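About Orakzai

Orakzai supports the families of people who have been kidnapped, detained or reported missing while working abroad. Most of the people we deal with are the wives, husbands, parents and grown children of construction workers, drivers, welders, cooks and ship's crew. They usually come to us in the first two days, often at night, and often after a call from a coworker or a foreman who knows very little.

We are a private, nonprofit organization. We do not negotiate with kidnappers, we do not carry money, and we do not send anyone into the field. That work belongs to governments, employers and the security firms that employers hire. Our work is with the family at home, from the first call until the case is closed and for as long afterward as they want to stay in touch.

How we started

Tariq Chaudhry worked as a site clerk for Romell, a contractor that built pumping stations and roads. When four men from his crew were taken off a bus on the way to a job, he was the person in the office with the list of home phone numbers. He made the calls. Over the following months the families kept calling him back, because the company's insurer would speak only to the company and the ministry's line was open only on weekday mornings.

All four men came home. Tariq left the firm the next year and opened a one-room office with a phone, a fax machine and a filing cabinet. Shabnam Rizvi, a social worker who had been seeing two of the families, joined him that October. She now runs family services, and he is the director.

Since then we have worked with more than 700 families. Some cases lasted a weekend. The longest that has been resolved went on for six years. A number of our files are still open, and we do not close a file until the family asks us to.

What we do

Each family is given one caseworker, who stays with them throughout. If the caseworker leaves or falls ill, the family is told by phone who will take over and the new person comes to the house.

The caseworker helps the family decide who will speak for them, keeps a written log of every call and message, and explains which office is responsible for what. In a kidnapping there may be two foreign ministries, a consulate, a local police command, an employer, a subcontractor and an insurer, and they do not always share what they know. We write to all of them on the family's behalf and keep asking for an answer until one comes.

We also deal with ordinary problems. Wages may stop when a worker is listed as absent. Rent comes due. A bank may refuse to release money from an account in one person's name. School fees, prescriptions and car payments do not wait. Our hardship fund pays up to 2000 dollars per household in the first three months, and a second payment can be approved after that. The money is a grant and is not paid back.

Talking to the press

Families are often called by reporters before they have heard from any official. We advise them to say little in the first days, and to give no details about money, religion, military service or relatives abroad. If a family wants to make a statement, we help write it and can read it out for them. If they want silence, we ask newsrooms to respect that. Most do when they are asked directly by someone who can explain why.

We do not confirm or deny any case to the press unless the family has agreed in writing. Please do not ask our staff to make an exception. News of a release is for the family and the authorities to announce, and we have seen early reports turn out to be wrong or to cover only part of a group.

Our offices

The main office is in the Nimau building, on the second floor, above the pharmacy. There is an elevator at the rear entrance. We have three private meeting rooms, a quiet room with a sofa and a crib, and a small kitchen that families are welcome to use.

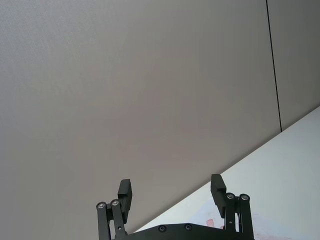
Gray and white surfaces, seen at an angle.

Visitors do not need an appointment, but please ring first if you can so that someone who speaks your language will be in. Our staff speak English, Urdu, Pashto, Turkish and Arabic, and we use telephone interpreters for others. The phone is answered day and night, including holidays.

After a release

Coming home is often harder than people expect. Shabnam's team meets with the family before the return whenever there is time, and talks through the first week: who should be at the airport, who should not, where the person will sleep, and how to handle visitors. We arrange medical and dental checkups and can refer the person to a counselor who has experience with former captives.

Many of the people we support want to go back to work abroad. We do not tell them whether they should. We do go through the contract with them and check what it says about transport, insurance and next of kin.

When a person does not come home, we help with identification, repatriation, death certificates and claims. We stay in touch with these families in the same way as with the others.

Training for employers

Part of our income comes from a one-day course called Trirkolow, which we teach to personnel managers and site supervisors. It covers keeping contact records current, making the first call to a family, and what not to promise. The course is limited to 100 people a year so that the same two trainers can teach all of it. Employers who take it have no say in how we handle a case, even when the missing person is on their payroll.

Funding and accounts

The rest of our income comes from individual gifts, two private foundations and a yearly collection among former clients. We accept no money from governments or from security firms. Our accounts are audited and a printed copy can be picked up at the front desk. The lease on the main office runs to 2037.

Case records are kept on paper and on a computer that is not connected to the internet. A family may see its own file at any time and may have it destroyed once the case is closed.

Working here

Caseworkers come from social work, nursing, law and the building trades. Several are former clients. We ask new staff to wait a full year after the end of their own case before applying. Open positions are listed on the Jobs page. The next information evening is Thu 8 April at the main office, starting at 6:30 p.m.

If someone in your family is missing abroad now, please use the emergency number at the top of this page and do not send an email.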